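Toy and Tabletop Inspection — Play Food Set, Wooden Table
Site: Skusholm, ground floor
Inspector: Birthe Hjaltadóttir
Reviewed by: Jenő Farkas
Month: September
Start: 1530

Scope: play food, clear storage bin, tabletop and the area within reach of it. Seating and wall storage are on a separate sheet.

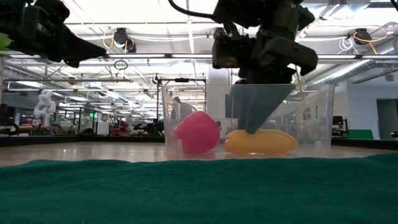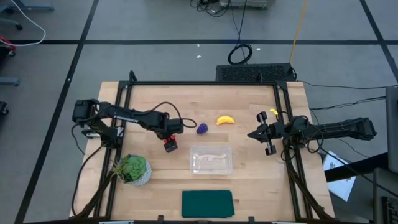
Table 5, wooden top, with toy fruit and clear plastic bin.

1. Bin, rim and corners
Pass. Rim run by hand on all four sides, no burrs. Corners rounded, no cracks found with the flashlight.

2. Bin, wall clarity
Pass with comment. Slight clouding, consistent with washing. Contents can still be identified from the side. Replace when they cannot.

3. Play fruit, surface
Pass. Pieces wiped with a white cloth, no color transfer. Banana checked along its full length for splits — none.

4. Play fruit, small parts
Pass with comment. Grapes pulled by hand, bunch held together. Repeat this check monthly; molded bunches tend to fail at the joins first. Any piece that separates goes out of use the same day.

5. Play fruit, labeling
Open. No maker's mark found on the pink piece. Ainhoa Soler to look for the purchase record under Komier or Tedesco. Keep the piece off the shelf until the record is found.

6. Tabletop, surface
Pass. No raised grain or splinters. Finish intact at the front edge.

7. Tabletop, stability
Pass. Roughly 9 mm of movement at the corner under a firm push, same as last time.

8. Cables near table
Action. Cable running down the left side of the table to be clipped along its length. Floor crossing to be covered. Assigned to Osvaldo Grasso.

9. Cleaning
Pass. Log complete. Mild detergent only on the bin — no solvent wipes.

Result: 94 percent against the site sheet. Items 5 and 8 carried forward.

Copy to Rosario Fabbri for the binder.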